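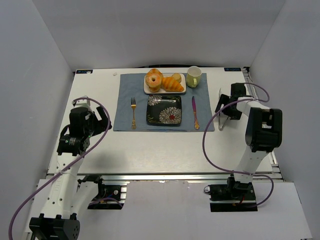
検証台の全景。朝食セットの配膳タスク、両腕とも標準グリッパー

# 黒い角皿とフォークで失敗が続きます。グリッパーを替えるべきか、カメラを足すべきか

**片腕は飾り** 投稿日:10月27日

双腕の卓上セットで、朝食の配膳と片付けをやらせています。台は白、囲いはグレー、布のランチョンマットの上にパンの盛り皿、マグ、黒い角皿、左にフォーク、右にナイフ。ホテルの朝食ならもう席についている頃合いですが、うちの腕はまだ誰にも朝食を出せたことがありません。

構成は次のとおりです。

- アーム:Standau の卓上用を左右に1本ずつ、手前の縁に設置
- グリッパー:付属の黒い平行開閉式
- カメラ:固定の俯瞰が1台、手首には未搭載
- 制御:Ayaaba のコントローラ、遠隔操作で記録して学習

困っている点がふたつあります。

まずフォーク。金色で首が細く、柄の端だけ装飾で広がっているやつです。布の上に寝ているので、指先を下ろすと布ごとつまみます。フォークを持ち上げたつもりでマットを持ち上げ、マットの上の朝食一式が一緒についてくる。テーブルクロス引きの逆です。

次に黒い角皿。つやがあって、白い花の絵が入っています。照明が映り込むせいか、皿の縁の推定が日によってずれます。花のほうを皿の端だと思っているふしもあります。パンの盛り皿は白いのに、白い台の上でも意外とましです。マットが青灰色なのが効いているのでしょうか。

予算の都合で、今期に買えるのはどちらか片方です。

1. Nedstead の薄爪グリッパーに替える
2. Waveck の手首カメラを足す

学習データは同じ配置で300回ぶんあります。替えた場合、これが全部無駄になるのかも知りたいです。経験のある方、お願いします。

---

**ケーブル美容室**

両方試した者です。結論から言うと、先にグリッパー、ただし爪だけ。

Nedstead の薄爪は本体ごと買わなくても、変換板をかませば付属のグリッパーに指先だけ付きます(Standau の旧型の手首だと穴位置が合わないので、型番は確認してください。私は合わないほうを買い、いまは文鎮として使っています)。

布の上のカトラリーについては、爪を薄くするより先に、つまむ場所を変えたほうが早いです。うちで効いた順に書きます。

- **首の部分を狙う。** 柄の端は装飾で広がっているとのことなので、開き幅に余裕がなくなり、布を巻き込みやすい。細い首なら指が浅くても回ります。
- **下ろす高さを手で教え直す。** 布はしわの分だけ高さが変わります。最後の4ミリはゆっくり、押し込まずに止める。遠隔操作の人間は急いでいると必ず押し込むので、データにもそれが写ります。
- **反対の腕でマットを押さえる。** 双腕なのにもう片方が暇そうにしている構成をよく見ます。お名前からしてお心当たりがあるのでは。

爪を替えたあとのデータの件ですが、全部は無駄になりません。うちでは古いデータを残したまま、新しい爪で取った分を足して学習し直しました。マグの取っ手や皿のような大物は、ほぼそのまま動きました。カトラリーだけは取り直しです。指先の長さが変わるので、手先の基準点の設定も忘れずに。私はこれを忘れ、台に指を突き立てて3日分の信用を失いました。

カメラは次の予算でいいと思います。あと写真のケーブル、両腕とも手首の上で大きく輪になっていますね。手首を回しきったときに肘へ引っかからないか、電源を切って手で一周させてみてください。Waveck を足すとここにもう1本増えます。

---

**反射と私**

上の方と逆で、カメラ派です。

黒くてつやのある皿は、俯瞰の固定1台だとずっと苦しいです。映り込みはカメラと照明の角度で決まるので、固定である限り、運の悪い位置ではいつも運が悪い。手首カメラなら近づくにつれて角度が変わり、映り込みが皿の上を動きます。縁は動かないので、そこで区別がつくようになりました。

ただ、買う前に無料でできることが2つあります。

照明を拡散させる。トレーシングペーパーで十分です。囲いの壁がグレーなら条件はもう悪くないはず。

花柄の皿をやめて無地で一度回す。それで成功率が戻るなら、犯人は花です。戻らなければ反射です。どちらでもなければ、校正がずれています。私の場合はいつもこれでした。

それと、ナイフの刃が紫っぽく光って見えますが、そちらは大丈夫ですか。質問に出てこないので成功しているのか、まだそこまでたどり着いていないのか気になりました。

Waveck の手首カメラは Ayaaba と組むと、初期設定のままでは左右の映像が入れ替わって登録されることがあります。右腕がやたら自信満々に何もないところをつかみ始めたら、まず疑ってください。

---

**通りすがりの吸盤**

吸盤にすれば皿は解決します。

フォークは知りません。

---

**片腕は飾り**(質問者)

ありがとうございます。ナイフにはたどり着いていません。

まず無地の皿とトレーシングペーパーを試し、予算は爪に使います。ケーブルは手で回したら左が肘に触れたので、留め直しました。マットを反対の腕で押さえる案は、遠隔操作で一度やってみたところ、押さえる側が真剣になりすぎてマットを引き寄せました。力加減を覚えてからまた報告します。11月に入ってからになりそうです。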